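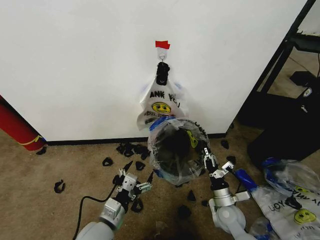

The Javar arms on the bag task, with the right gripper on the rim.

Home | Reviews | Visits | Tools | Contact

Review: Javar two-arm cleanup robot at the Idley open day
By Prys Gough
February

Harries opened its Idley shop to visitors for an afternoon, and I went mainly to look at the Javar. It is a two-arm robot with a parallel gripper on each arm, sold for light cleanup work. The job on show was picking up black scraps from a carpet and getting them into a clear plastic bag.

The bag is the hard part. Thin film folds, sticks to itself and slides out of a grip. The right gripper pinched the plastic near the blue rim and kept the mouth open, and the left one was free for the scraps. I watched for most of an hour and the hold on the rim slipped only 2 times. Both times the arm found the edge again without help.

Picking was slower. Flat pieces close to the baseboard gave it the most trouble, and it often needed a second try. Uzma Ghauri, who ran the demo, put the average at 15 seconds a piece on carpet - quicker on a hard floor, she said, but I didn't get to see that.

The arms are quiet. I could talk next to them in a normal voice. I was less happy with the cable, which trails over the floor on the left side. In my own shop I would trip on it.

Rental is 600 a month with setup included. The Cludo software is another 98, and you can't run the arms without it. For a small shop that is too much for one chore. I would look again if the picking speed improves.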